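Mon 20 April

Thread on how I got my water bill under control, for anyone on the Tudar system who opened theirs this month and had to sit down.

**1/** My normal use is 3,000 gallons a month. Two adults, small yard, no pool. The October bill said 4,000. I figured it was the hose and forgot about it.

**2/** Don't do that. The extra was there the next month too, and the one after. Tudar bills in steps, so going up a step costs more than the water itself. They also figure your sewer charge from winter use, so a winter leak follows you into summer.

**3/** First thing to do is find your meter. Mine is in a box near the sidewalk under a plastic lid. You need a big flathead screwdriver to lift it. Wear gloves. Spiders love those boxes.

**4/** On most meters there's a small triangle or star on the dial that spins when any water is moving. Turn off everything in the house, ice maker included, and go watch it. Mine was creeping. Very slow, but creeping.

**5/** Next, shut the main valve to the house and look again. If the dial still moves, the leak is between the meter and the house and you're probably going to be digging. If it stops, the leak is indoors. Mine stopped. Good news, as these things go.

**6/** Then toilets. Food coloring in the tank, wait half an hour, don't flush. Color in the bowl means the flapper is bad. We have 2 toilets and the upstairs one failed. The downstairs one was fine.

**7/** Flappers come in two-inch and three-inch. Take the old one to the store with you. I didn't, bought the wrong one, and drove back to Sutter a second time. The hardware store on Vunusgate had the right size the whole time and it's a five minute walk.

**8/** Swapping it is easy. Close the valve behind the toilet, flush, unhook the chain, pull the old flapper off the two pegs, push the new one on, hook the chain with a little slack. Too much slack and it gets caught underneath. Too little and it never seals.

**9/** Mine still leaked after that. The seat the flapper closes on had a crust of mineral on it. A green scrub pad took it off in a couple of minutes. We have hard water here, so I'd clean the seat before you spend money on parts.

**10/** Checked the meter again and the triangle was still. I stood there longer than I needed to.

**11/** Calling Tudar: they have a leak adjustment, but it isn't on the main page of the site. You ask for the form by name. They want the receipt for the part and two meter readings taken a week apart. Write the readings down with the time of day.

**12/** They took off part of the overage – only two billing periods, so the earliest month stayed as it was. Another reason to move faster than I did. The sewer part is a separate request and I'm still waiting on that one.

**13/** I filled out the form at the table between other things.

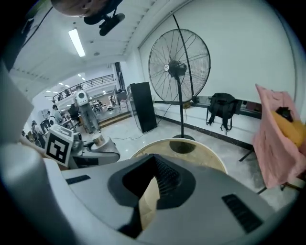
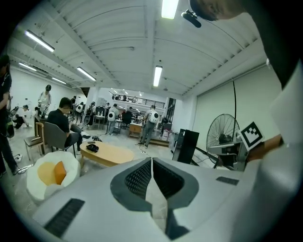

**14/** A few people asked if the leak sensors are worth it. The puck kind you set on the floor wouldn't have caught this, because no water ever reached the floor. The kind that clamps on the main would have, but it costs more than I lost.

**15/** What I do now is read the meter on the first of the month and write it on the calendar in the kitchen. Takes a minute. If the number looks off I do the food coloring again.

**16/** For renters: the Grimemano buildings have one meter for the whole block and split the bill by unit. You can't read your own use there, but you can still test your toilet. Report it in writing and keep a copy.

**17/** Last month came in at 3,000 again. The new flapper is supposed to last five years. With our water I'd guess three, so I wrote the install date on a piece of tape inside the tank lid.

**18/** If your meter has a digital face, it may be asleep. Shine a flashlight on it and the display should wake up. Some of them show a little faucet icon when there's steady flow. I don't have that kind so I can't tell you how sensitive it is.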